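Does a longer cable really slow down charging, or is that a sales line?
Posted in Home & Household > Small Electrics
Asked by tulten_porch

I moved my desk across the room in November and the cable I had wouldn't reach the outlet anymore. The guy at the Sonditz store told me anything over six feet "chokes" the power and I'd need their premium one, which costs $32. The plain one on the next hook was a third of that and looked the same to me. I bought neither and went home annoyed.

So is there anything to this? My tablet used to go from nearly dead to full in a bit over 2 hours, and I don't want to wait all night. I also don't want to pay extra for a nicer box. Please don't just tell me "you get what you pay for." I've heard it.

3 replies, sorted by oldest

moonpie2109
You get what you pay for. Sorry, but I had a cheap one quit on me after a month and I won't touch them now. Spend the money and forget about it.

staltalora_steve
One dead cable doesn't prove much, moonpie. I've had expensive ones quit too.

There is a little truth in what the store told you. A longer wire has more resistance, so some voltage gets lost on the way to the tablet. How much depends mostly on how thick the copper is, and that's the part the package usually won't tell you. Some list a gauge, where a smaller number means thicker wire. If you see 28 on a long cable, put it back. Something like 21 or 22 for the power wires should be fine for the length you're talking about. Words like "premium," "turbo" and "pro" tell you nothing at all.

I'd also be suspicious of the braided covers. They feel nice. I've never seen anybody show me that they charge faster, and the ones I've had frayed at the plug like everything else.

What I'd do before buying anything:

Look at the charger first. The small print on the brick says how much it can put out. If it's a little one that came with a phone, it's probably the slow part and no cable will fix that.

Time it with the cable you already have. Start at the same battery level, screen off, same charger, and write down how long it takes.

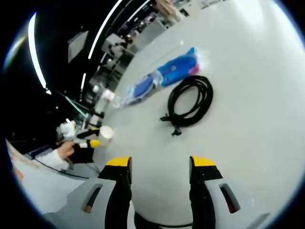
Buy the plain one from a place that takes returns, and run the same test. Keep the receipt. If the times are close, you're done. If it's a lot slower, take it back and you're out nothing but an evening.

Uncoil it before you plug it in, too. I doubt a loose loop makes any difference to the speed, but bundling it up tight while it's in use is hard on the wire near the ends.

tulten_porch (original poster)
The gauge thing is useful, thank you. I went and looked at my charger and the print is so small I had to use a magnifying glass. It's the one from my old phone. Now I'm wondering if it was ever the right one. I'll time it this week before I give Sonditz a dime.

sonditz_shopper
Couldn't you just move the desk back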